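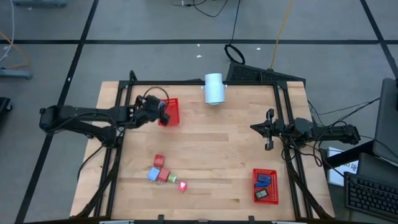
Put Everything in a Basket
by Abla Najjar

I own up to 383 small parts that do one thing each, and until July they lived in a coffee can. The can was democratic. You wanted a fuse, you poured the whole republic out on the table and went looking for it with a fingernail.

My neighbor Usa Hemmin sorts by color, and she defends this with the calm of a person who has never needed a blue thing that came in gray. Her drawers are lovely. I have watched her open nine of them to find a plug.

The storage industry is on her side. Flustow will sell you a cabinet with a label maker built in, and Deletti has a tower of tiny trays that slide out completely the first time you pull one. I bought the Deletti in a weak moment. I spent an evening on my knees with a flashlight, and I still find washers in my slippers.

So I am for baskets. Plastic, cheap, open on top, no lid to lose and no label to lie to you. Two is the right number: one for things I know the name of, one for things I don't. The second fills faster, and I've made my peace with that.

Usa says this is the coffee can again with better posture. She may have a point, but a basket you can see into from a chair. She came by last week for a fuse and had it before her coat was off. Then she asked if it came in red, and went home to check her drawers.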